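Rubrique : L'établissement > Qui sommes-nous > Portes ouvertes et démonstrations
Imprimer cette page
Envoyer par e-mail

Le Centre Brisari de formation à l'automatisation

Le Centre Brisari est un établissement privé d'enseignement technique qui forme des opérateurs, des techniciens de maintenance et des intégrateurs en robotique légère. Il a été créé à l'initiative d'entreprises de la région qui peinaient à recruter des personnels capables de régler, de programmer et de dépanner un poste automatisé. Ses locaux occupent l'ancien bâtiment administratif de la manufacture Kubíček, dont il a conservé le nom pour son grand atelier.

L'établissement est dirigé par M. Vratislav Gajdoš. La direction des études est assurée par Mme Radoslava Halás, la responsabilité des ateliers par M. Radek Hudec. M. Ernő Kerekes a la charge des relations avec les entreprises et de l'accueil des visiteurs.

Nos formations

Le cycle principal s'étend sur 18 mois et alterne périodes au centre et périodes en entreprise. Chaque promotion compte 26 stagiaires, répartis en deux groupes d'atelier. L'enseignement porte sur la mécanique des préhenseurs, la programmation des trajectoires, la vision embarquée, la sécurité des postes partagés entre l'homme et la machine, ainsi que sur la rédaction des documents techniques, matière à laquelle nos entreprises partenaires attachent une importance particulière.

Des modules courts sont également proposés aux salariés en poste. Ils peuvent être suivis séparément ou cumulés en vue d'une attestation délivrée par le centre. Le programme détaillé est remis sur demande par le secrétariat des études.

La journée portes ouvertes

Chaque année, au mois d'août, avant la rentrée de la nouvelle promotion, le centre ouvre ses ateliers aux familles, aux candidats, aux enseignants des collèges et lycées et aux représentants des entreprises. La dernière édition a réuni 495 visiteurs. Les démonstrations ont été conduites par les stagiaires eux-mêmes, sous la responsabilité de M. Hudec et de M. Arben Kadrić, formateur en préhension et vision.

Le parcours de visite commence dans l'atelier Kubíček, où sont présentés les postes d'assemblage, se poursuit par la salle de métrologie et s'achève dans la salle Veva, réservée à la manipulation d'objets courants. Cette dernière étape retient en général les visiteurs plus longtemps que prévu, et le centre a décidé d'y consacrer désormais une plage horaire double. 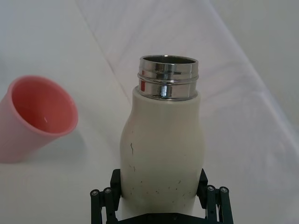 La manipulation d'objets courants occupe une place croissante dans nos enseignements. Les pièces industrielles sont livrées avec un plan et des tolérances ; la vaisselle, les flacons et les récipients du quotidien n'offrent pas ces facilités, et le stagiaire doit apprendre à choisir lui-même le point de prise. M. Kadrić fait travailler cette question à partir de cas simples. Une bouteille isotherme tenue par le bas du corps, entre les deux doigts d'une pince parallèle, laisse libres l'épaule et le col fileté en acier. Le flanc bombé d'un côté et plus droit de l'autre donne matière à une discussion sur l'appui des doigts, et le métal poli du goulot, où se forment des reflets, sert à introduire le chapitre consacré aux surfaces brillantes en vision. Les parallélogrammes articulés qui gardent les doigts parallèles pendant la fermeture sont étudiés en cours de mécanique dès le premier trimestre.

Au cours de la visite, les stagiaires commentent leurs essais et répondent aux questions du public. Il leur est demandé d'exposer aussi les prises manquées et les réglages abandonnés. Cet exercice oral est évalué par Mme Halás et compte dans la validation du cycle.

Le projet Trorkness

Le projet Trorkness rassemble les travaux de fin de cycle menés sur la préhension. Chaque binôme y dépose un dossier comprenant le cahier des charges, les relevés d'essais, le programme commenté et une notice destinée à l'utilisateur. À ce jour, 57 dossiers ont été versés au fonds du centre. Ils peuvent être consultés sur place par les entreprises adhérentes et par les établissements scolaires qui en font la demande écrite.

Visites de groupes et d'entreprises

En dehors de la journée portes ouvertes, le centre reçoit des groupes sur rendez-vous pendant les périodes d'atelier. La visite est gratuite pour les établissements scolaires. Les groupes sont accompagnés dans les ateliers par un formateur et sont tenus de respecter les consignes affichées à l'entrée de chaque salle. Les cheveux longs doivent être attachés et les chaussures fermées sont obligatoires dans l'atelier Kubíček.

Les entreprises souhaitant soumettre un cas de manipulation à nos stagiaires sont invitées à prendre contact avec M. Kerekes. Les cas retenus sont traités dans le cadre pédagogique et ne donnent lieu à aucune prestation commerciale. Les échantillons sont restitués à l'issue du cycle, accompagnés d'une copie du dossier d'essais.

Les demandes de visite sont à adresser au secrétariat, en précisant l'effectif du groupe, le niveau des participants et les dates souhaitées.

Dernière mise à jour : 14/09/2020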